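Grirno capture kit, second release: review after 30 days
Leif Haugen
Aug 30, 2019

Grirno sells a recording package for two-arm mobile bases. It consists of a pair of leader arms on a stand, a head camera mount, two wrist cameras, a sync box and the recording software. We bought ours to gather demonstrations for a tidy-up policy: pick litter off a bedroom floor, put it in a bin, leave everything else alone. The arms being driven were already in the lab. Grirno supports them out of the box, and the driver needed no changes.

Setup took one afternoon. The leader arms bolt to the stand with 8 screws, and the joint offsets are set by a short routine that asks the operator to hold each arm in three poses. Do this with care. Our first attempt left a small error in the right wrist, and every grasp in that batch closed slightly wide of the object. The software has no check for this and will record bad data all day without a warning.

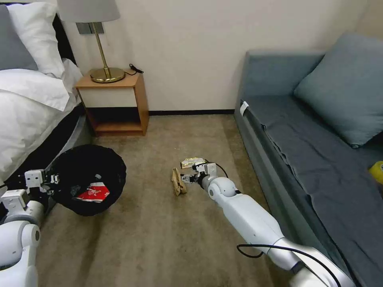
Latency between leader and follower is low enough that a new operator stops thinking about it within a session. Gunvor Ekström, who did most of our recording, logged 67 usable episodes on her best day with the kit. Her best day with our earlier setup, the Nordin joystick rig, gave 20. Most of the gain comes from the wrists. On the Nordin rig, turning a gripper to come in low over a carpet took several separate inputs. With leader arms it is one motion.

Force feedback is present on the grippers only. It is coarse – about three levels can be told apart – and it does not help with paper or thin film, where the load is too small to register. Operators work from the head view for these. We turned the feedback off after the first week.

The recorder writes joint states, commands and all camera streams to one file per episode. Time stamps come from the sync box and were consistent across streams in every file we checked. Labels are typed in after the episode ends, from a fixed list or as free text. There is no way to mark a failed grasp while recording, so a recovery in the middle of a run has to be found later by scrubbing. For training this matters, as we weight recoveries differently.

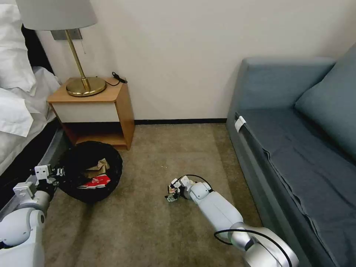 Camera placement deserves more space than the manual gives it. The head mount has two tilt stops, and we use the steeper one. It keeps both grippers in view when they are working near the carpet, and it shows the inside of the bin, so a crumpled bag or a red box that has been put away can be confirmed from the head stream alone. The cost is at the top of the image: the lampshade on the nightstand is cut off, and tall furniture in general is lost. A policy that has to work above table height would need the other stop and its own data.

Export is the weak part. The converter to the Skosow format drops the gripper current channel without saying so. Brorside, the reseller, confirmed the fault and expects a fix in September. Until then, keep the raw files.

Build quality is acceptable. One cable clip on the left leader arm cracked and was replaced with a tie. The stand is heavy and does not shift in use.

Recommended for groups that already have working arms and need volume. Groups that need touch data should look elsewhere.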